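Folding for an audience that has no hands

Filed under: side jobs, laundry, regrets
Posted 06/04/2024

I have been folding clothes since I was tall enough to see over the bed, and until this spring I would have told you I was decent at it. Then I signed up to do demonstrations for Tukeck, and now I fold like someone defusing a bomb in oven mitts.

For those who missed the January post: Tukeck is a small outfit in Fendton that wants a robot to put laundry away. Nobody there writes down how. They send people like me a pair of hand-held grippers, you do the chore with those in place of your fingers, the recordings go off to be digested, and eventually a machine in a warehouse has opinions about cardigans. They pay by the accepted episode. Please note the word "accepted," as I failed to.

The grippers have two fingers each, with ribbed blue pads on the inside. So you go from ten fingers to four, and you discover which of the missing six were doing all the work. (The thumbs. I miss the thumbs the way other people miss the ocean.)

Flat, woven things are easy. A dish towel has corners, and corners are what this whole business runs on. You pinch one, you pinch the other, you walk them across, you let go, and you feel like a hotel. Knitwear has no corners. It has suggestions. You grab what you believe to be an edge, lift it, and find that you have the edge of the layer below as well, plus a bit of sleeve that was minding its own business.

My method at present, such as it is, goes like this. One gripper takes hold of the end and stays there, doing nothing clever. The other one opens wide, comes in low, and waits until I have decided what I'm looking at. The waiting is the skill. When I rush it, I get both layers or neither.

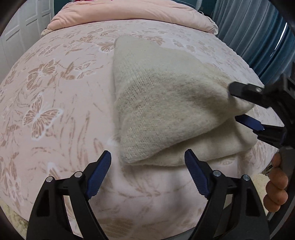
The bedspread does not help. Plush on a mattress gives way when you press on it, so if you go in from above to get under a hem, the hem sinks along with everything else. I asked the Tukeck help line whether I could work on a table, and the answer was that people fold on beds. Which they do. I fold on a bed. I just used to do it while watching television.

And then there are the butterflies. I can find my own way around a patterned cover, but I spent a good part of one evening wondering whether a robot would go through life trying to pick up printed leaves. I put this in the comments box on the upload form. The reply said variety in backgrounds was welcome. I have never been so politely told to get on with it.

What they reject

I keep a list on the back of an envelope, because the guidelines document is long and my patience isn't. So far I have been sent back for:

Smoothing the fabric with my wrist. It's automatic. You see a wrinkle and your arm goes out before you've had a say in the matter. The robot has no wrist of that kind, so out goes the episode.

Holding a layer in place with my chin. I'm not proud of it.

Dithering. There is a rule about pausing in mid-air, and apparently 11 seconds is over the limit. I was thinking! They would like me to think beforehand.

Being too fast, which happened exactly once, and which I have brought up at dinner ever since.

Talking does not get you rejected, thank goodness.

The remote-control interlude

Before Tukeck I did a short stint with Tolora, where you drive an actual robot from a chair with a controller in each fist and watch the result on a screen. Friends assume that must have been more fun. It was, for one afternoon. Then you notice that you can't feel anything. You close the jaw on a sock and the only evidence that you've got the sock is that the sock comes with you. I squeezed everything as hard as the controls would let me, out of nerves, and the robot presumably learned to be nervous too.

With the hand-held kind, you do get a little of the cloth back through the handle. It's faint, a sort of drag when the knit starts to slip, and after some 100 folds I noticed I was correcting for it without meaning to. I don't know if that makes it into the recording. I'd like to think so. It would be a shame if the best thing I know about sweaters got left in my forearm.

How neat is neat

Now for the question that caused the most correspondence: when is a fold finished? My standard used to be "will the drawer shut." Tukeck's standard is a bundle with its layers lying one on another, roughly rectangular, put down and let go of. It doesn't have to be pretty. A lower layer can stick out a bit. A soft corner is fine, and so is a pucker, and knits will pucker whatever you do to them.

That took me a while to accept. For the first couple of weeks I kept going back in to tidy, nudging one side and spoiling the other, until a perfectly good fold had turned into a heap again and the whole episode was a lesson in how to ruin things slowly. Now, when it looks like something you could carry to a shelf, I open the jaws and back away.

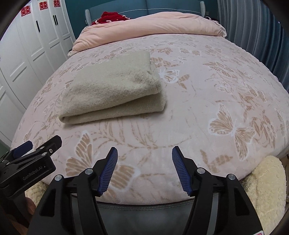 If you're thinking of signing up

Get your sleeves out of the way. Start with towels and stay on towels longer than your pride would like. Do 3 practice folds with the recording off, and then don't do a fourth, as by then you're tired and it shows.

The guidelines suggest a break every 2 hours. Take it sooner. The grip is what gets you, down the outside of the hand, and I had trouble with a jar of pickles the other night that I am choosing to blame on the lid.

Next up is a project they're calling Rajan, and the sign-up page says only "fitted sheets." I've read it several times. The rate per episode is higher, and I have put my name down.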